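Subject: Re: [Pindari-knit] waffle stitch in cotton, and is it worth ripping?

Dear Manuela, and dear everybody,

What a lovely long message to find waiting, and I'm sorry it has taken me this long to sit down and answer it properly. The house has been full since before the holiday and every chair I own had somebody's coat on it. I've left your message at the bottom for anyone who missed it.

First of all, please don't rip the blanket! Put it in a bag, put the bag somewhere you can't see it, and read this through before you pick up the scissors or the ball winder or whatever you reach for in moments like that (I reach for the scissors, to my shame).

The way I do waffle is the plainest one going, over any multiple of three. Row 1, on the right side, is knit two, purl one, all the way across. Row 2 is knit one, purl two. Row 3 is the same as row 1. Row 4 is just knit, and that knit row on the wrong side is the one that draws the little ledge across and closes the box. Then you start over. I suspect you've been purling your row 4, because what you describe, "ribs that never turn into anything," is exactly what you get if you do. It's plain ribbing at that point! I did it on a whole baby blanket for my cousin in Zernano and handed it over with a straight face.

If I'm right, your blanket isn't ruined, it's a ribbed blanket with a waffle border coming up. You could do a deep band of the real thing at this end and pick up stitches for a matching band at the other, and anyone would think you planned it.
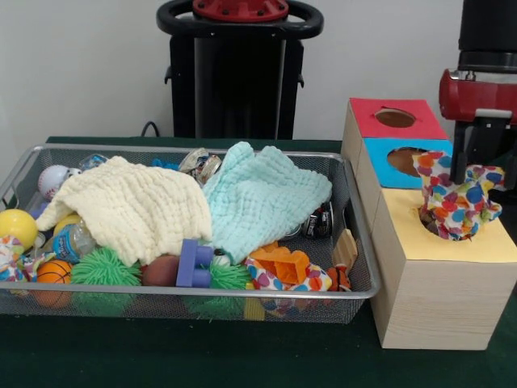

Cotton is another matter, and I think it's where most of your worry is coming from. Wool forgives you, because it springs back into its little boxes as soon as you take your hands off it. Cotton hasn't any spring, so the boxes have to be held open by the stitches themselves, and that means going down a needle size or even two from what the label tells you. Look at the cream-yellow cloth heaped up on the left side of the wire basket, where the bumps still read as bumps even with the thing lying in folds. That's the depth I'd be after. If yours goes smooth the minute you bunch it up in your hand, your fabric is too loose, and no amount of blocking is going to put the texture back. I'd knit a swatch of 18 stitches, wash it, dry it the way you really mean to dry the blanket, and only then make up your mind about needles. I know, I know. I hate a swatch too. But a swatch in waffle is at least a coaster when you're done with it, so call it a coaster and you'll feel better.

Now, about drying. You asked whether to lay it flat, and for a blanket that size I would say yes for the first wash and then do as you please. Wet cotton is terribly heavy. My sister hung one over the rail on her porch in Utport one June and by supper it was the length of a stair runner and not much wider. We tumbled it on warm, and most of it came back, though one corner has always had a sort of drooping look, like a dog's ear. I've come around to the dryer for anything in cotton that's going to be used hard. It plumps up the waffle better than anything I could do with pins, and if it's going to shrink I would like it to get that over with while I'm watching.

On the yarn itself, I can't tell you for certain what you have. The cones from Moura that went around this list had no proper label, just a sticker with 299 yards on it and a color name that had rubbed off most of them. Mine was a soft thing with hardly any twist, and it split on me constantly, so if yours is splitting too, it isn't your knitting. A blunter needle tip helps. So does good light, and so does not knitting it after ten at night, which is advice I give freely and have never once taken.

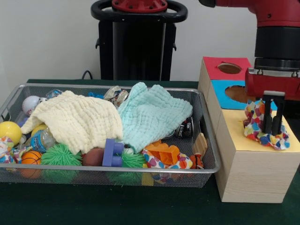
The other thing about low-twist cotton is that it fuzzes. It'll look tired before its time on a blanket that gets dragged from room to room, whereas for a washcloth I rather like it, because it gets softer every week and you don't mind so much when it finally gives out. So if you do have cones left over, I'd keep them for cloths and buy something firmer for the next big project. Mercerized is too slick for waffle, to my mind. The ledges slide around and everything looks a bit wet. Something in between, with a good tight ply and no shine, is what I'd hunt for.

And edges! You mentioned yours are curling. Waffle by itself shouldn't curl much, but the edge stitches can go wandering, and with cotton they'll flop about like a loose hem. On my own I keep three stitches of garter on each side, and three is handy because the count between them still divides up evenly. With your 183 that would leave you 177 for the waffle and you wouldn't have to change a thing. I slip the first stitch of every row as well. Some people swear that pulls the sides in, and maybe it does on wool, but I've never had any trouble with it in cotton.

If you've already got a good length done without the garter, you can run a row of single crochet up each side once you've bound off. Don't pick into every single row or it'll ruffle. I go into three and skip one, look at it sideways, and adjust from there. My grandmother would have been able to give you a rule. I have only my squint.

I meant to say something about joining a new cone too, but this is already as long as my arm. Very shortly: leave long tails, weave them along the purl side of a ledge where it's thickest, and go back on yourself at least once. Knots work their way out in the wash. Please write and tell us how the swatch comes out, even if it's dreadful, and if you can measure across it before and after the dryer I would be very glad of the numbers for my notebook.

With love and a sinkful of dishes,
Concetta Vitale

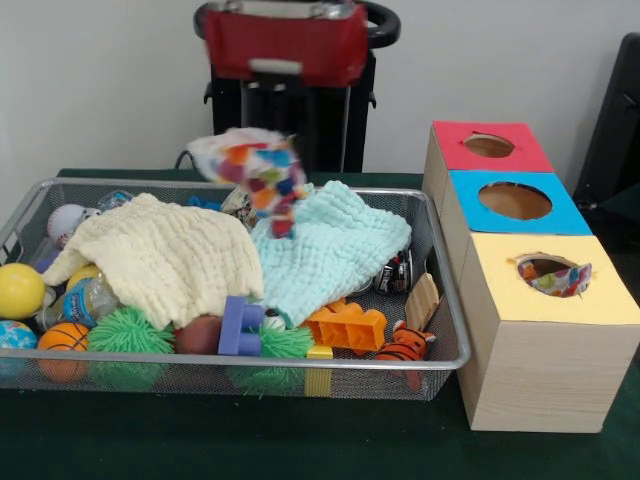
On December 31, 2023, Manuela Marchetti wrote:

> Hello all, and a happy new year when it gets here.
>
> I'm in a muddle with a cotton blanket and I'm hoping one of you has been in the same muddle and climbed out. I cast on 183 stitches in the Moura cotton, meaning to do the waffle stitch that somebody showed at the June get-together. I wrote it down on the back of a receipt and I think I may have lost a row in the copying, because all I have is ribs that never turn into anything. No boxes at all. The sides are curling and the yarn splits if I so much as look at it.
>
> My questions are these. Should there be a row in the middle that's different from the others? Is cotton simply the wrong thing for this? And when it's finished (if it's ever finished), do I have to dry it flat? I don't own a table big enough and I'm not keen on putting it on the floor with the cat.
>
> I'm using the size the sticker suggested. I knit loosely, always have, and my mother used to say she could pass a pencil through my sweaters.
>
> I'm very close to ripping the whole thing out, but I thought I would ask first, since you all talked me out of it with the green cardigan and I wear that cardigan constantly.
>
> Warmly,
> Manuela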